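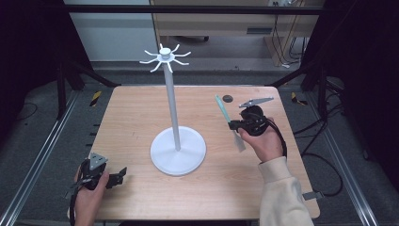
Hand-held gripper comparison – station safety checklist
Bench 2, Hopkin workshop
Checked 2 Jan 2024, before the first Zirka and Riltell runs of the year

Please go through the whole sheet before anyone picks up a gripper, even if you were the last one in and you're sure you left it tidy. Mark each line OK, FIX or N/A, and do leave a comment – the next person will be glad of it.

FLOOR AND ACCESS

1. Hazard tape stuck down flat, no lifted corners – OK
Comment: Ran my shoe over all of it and nothing caught.

2. Cables on the carpet clear of where the operator stands – FIX
Comment: They still wander a fair bit on the right side of the table. Nothing is pulled tight, but I'd feel a lot better with a proper cable cover there, and I've put in a request for one (431 on the supply list, if you'd like to chase it along with me).

3. Hanging cables by the wall outlet supported, plugs fully in – OK

TABLE AND FRAME

4. Table steady, no rocking when leaned on – OK

5. Table height set to 900 mm – OK
Comment: Taller operators have asked for more. Happy to talk about it, but please leave it alone until both grippers have been through the full set, or the comparison won't mean much.

6. Mug tree sitting flat and all hooks sound – OK
Comment: Mind your eyes when you lean in over the hooks! Safety glasses on, please, including for a quick try.

GRIPPERS, LEFT AND RIGHT

7. Finger plates tight, no cracks or sharp edges – OK
Comment: One screw on the right-hand Zirka took a small turn. The Riltell pair were fine as they came out of the box.

8. Cable has enough slack to reach every hook without tugging – OK
Comment: Try this with your arm stretched right out, and with a spatula or whatever utensil you're using in the jaws. It feels quite different with something in hand.

9. Jaws open fully when the trigger is let go – FIX
Comment: Left Riltell is a touch slow to come back. It's safe to use, but I've noted it so that we don't mark it down for dropping things late. Gresby have offered to look at the spring in March.

OPERATOR

10. Sleeves snug at the wrist, or rolled – OK

11. Break taken after each 700-second block – N/A until runs begin
Comment: The Zirka is the heavier of the two and you do notice it in your wrist by the end, so take the break even when you're feeling fresh.

Result: cleared for use, with items 2 and 9 left open. Please initial beside them once they're sorted, and put the sheet back in the blue folder.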